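Why does the floor feel so cold?

Take off your socks and stand on a rug. Now step onto a tiled or concrete floor. Brrr! You'd swear the hard floor was much colder, wouldn't you? I thought so too when I was a kid in Kusthorpe, where our laundry floor made me hop like a magpie on a hot roof.

But if the rug and the floor have been in the same room all night, they're usually very close to the same temperature. The trick is in your feet. Your skin is warm, and heat likes to move from warm things to cooler things. A hard floor carries that heat away quickly, so your toes yell "cold!" A rug is full of tiny pockets of air, and air is slow at moving heat - so your toes stay cosy for longer.
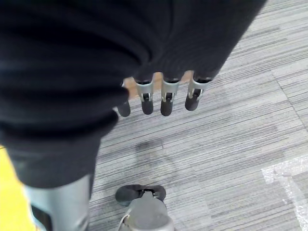 Soft knitted fabric, shiny metal and a cool grey floor. Which would you rather put your bare feet on?

Metal is even speedier than tiles. Touch a spoon and a wooden ruler that have been in the same drawer and see which one feels colder. My favourite colour for a floor is grey, by the way, but colour won't help you much in a shady room!

Try this one at home. Ask a grown-up for two ice cubes the same size. Put one on a metal tray and one on a folded jumper (pop it in a plastic bag first, or you'll have a soggy jumper). Set a timer for 60 seconds and have a look, then keep checking. Which one is melting faster? Have a guess before you start, and write it down - no changing your answer later!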